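Section 4: Setting the dimming range

The Prenley dimmer leaves the factory with a dimming range that suits almost no bulb sold today. The quick-start card says the dimmer "learns" your lamps within the first evening. In our test rooms it learned nothing, so this section assumes you will set the range by hand. Allow yourself one evening and do it after dark.

Before you begin

You need the dimmer installed and powered (Section 3), the small gray pin from the accessory bag, and the bulbs you intend to keep. Setting the range with the old bulbs and then changing them means starting over.

Check the wattage printed on each bulb and add them up. The dimmer is rated for 200 watts of LED load. Bulb boxes like to print a large "equivalent" figure next to the real one. Use the real one, which is usually the smaller print on the side of the box.

Caution: Do not open the wall plate to reach the setting button. It sits behind the rocker, and the rocker clips off with the power on. If the plate itself comes away from the wall, stop, turn off the breaker and go back to Section 3.

Setting the low end

1. Turn the lights on and bring them to full brightness. Wait a minute. Cheap bulbs drift a little as they warm up.

2. Unclip the rocker from the bottom. It is stiffer than it looks.

3. Press the pin into the left hole until the indicator blinks green. If it blinks amber you have pressed the right hole, and that one is for the high end. Let go and wait 9 seconds for it to time out.

4. Tap the lower half of the switch until the lights are as dim as they will go without flickering. Look at the wall as well as the bulb. Flicker you can't see directly often shows up on a plain painted surface.

5. Tap the upper half twice. The app will tell you this is unnecessary. The app is wrong about a bulb that has to start from cold, which may refuse to light at a level it could hold when warm.

6. Press the pin into the left hole again to save.

Note: Earlier printings of this guide said to hold the pin for three seconds at step 6. Nives Longo tried it on two units and the long press cleared the setting both times. A short press is correct.

Setting the high end

7. Press the pin into the right hole until the indicator blinks amber.

8. Tap down from full until you can see a change, then tap up once. Many bulbs do nothing at all over the top part of the range, and this removes the dead travel from the rocker.

9. Press the pin into the right hole again to save, and clip the rocker back on, top edge first.

About "flicker-free"

You will see these words on a lot of boxes, including those of the Donati bulbs Prenley bundles with the two-pack. We would not put much faith in them. They may well be true at full power, where most people never had a problem to begin with. Below a third of full brightness, two bulbs from the same box can behave differently. Try every bulb you plan to use, and keep the receipt.

The same goes for the Brokness load adapter, sold as a cure for buzzing. It helped in one of our rooms and made no difference in another. Dario Sanna, who wrote the wiring pages, still thinks most buzzing comes from a loose rocker. Press a thumb against the rocker while it buzzes. If the noise stops, save your money.

Mixed fittings on one dimmer

10. If one dimmer runs both a pendant and recessed ceiling lights, set the low end by whichever gives up first. It is usually the recessed ones, but check. A pendant with a large bulb will look too bright at that level, and no setting on this dimmer can fix it. Fit a lower-output bulb or give the pendant its own switch.

11. Sit down where you normally sit and look up before you save. A bulb that hangs below its shade is a different matter from a chair than it is from the wall switch.

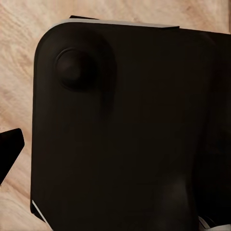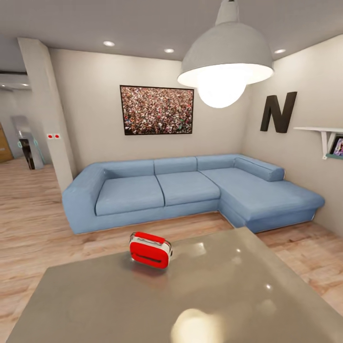 12. Turn everything off for ten minutes, then switch on at the lowest level. Every lamp should light within a second. If one lags or stays dark, repeat steps 3 to 6 and stop one tap higher.

If the setting does not hold

A power cut should not erase the range, according to the data sheet. Ours survived a flipped breaker but lost the low end after a longer outage in January. Write your settings down. With the app open, the low end appears as a number on the Details page; 51 was right for one of our rooms, and it tells you very little about yours.

If the range resets more than once without an outage, ask for a replacement. Drendico, the distributor, may first suggest a firmware update. You can try it, but read Section 7 before you do, as the update also resets the timer.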